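The Late Ferry

The ferry to Taten left at 9 in the evening and there was no other until morning, so Heledd Trevor waited on the bench by the ticket window with her bag between her feet. Her father's letter was in the side pocket. She had read it twice on the bus and did not need to read it again.

He wanted her to come and help him sell the boat. He had written the name out in full, the Rasavano, as if she might have forgotten it. She had learned to swim by falling off it.

A woman in a green raincoat sat down at the other end of the bench.

"You're Trevor's girl," she said.

"Yes."

"Lleucu Samuel. I taught you long division."

Heledd said she remembered, and she did. Mrs. Samuel had kept a jar of pencil stubs on the windowsill and would not throw any of them out.

"He's asking too much for it," Mrs. Samuel said. "Osian Howells offered him a fair price back in April and he turned it down. Then Osian bought a boat from somebody else."

"He didn't tell me that."

"No. I don't suppose he would."

The ferry came in with its lights on. There were some 20 people waiting by then, most of them with groceries. Heledd carried Mrs. Samuel's shopping up the ramp and they stood at the rail together. The water was flat. Neither of them talked much on the way over, except that Mrs. Samuel asked whether she was still working for the insurance people, and Heledd said she had left.

"Does he know?"

"Not yet."

Her father was on the dock in his work jacket. He looked thinner. He shook Mrs. Samuel's hand, took Heledd's bag and started up the hill without saying anything, and she walked behind him the way she had when she was ten.

In the kitchen he put soup on the stove and laid two bowls on the table.

"Mrs. Samuel says Osian made you an offer," she said.

"He wanted to paint it."

"People paint boats, Dad."

"He wanted to paint it yellow."

She ate her soup. He cut bread for her, thick slices, and pushed the butter across. The clock over the door was still wrong – it had been wrong since her mother set it – and he still looked at it before he spoke.

"You can have your old room," he said. "I aired it out."
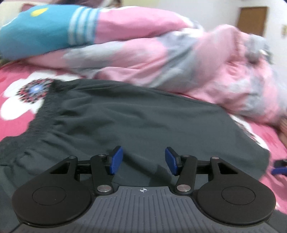 She told him about the job then. She had planned to wait until breakfast, but he had his back to her, running the tap, and it was easier that way. He turned the water off and dried his hands one finger at a time.

"What will you do?"

"I don't know. I thought I might stay through the summer."

He hung the towel on its nail and straightened it.

"The engine needs looking at," he said. "I can't get down under there anymore. My knees."

"I thought you were selling it."

"Well," he said. "There's no buyer, is there?"

He asked if she wanted more soup. She said she did, and held out the bowl.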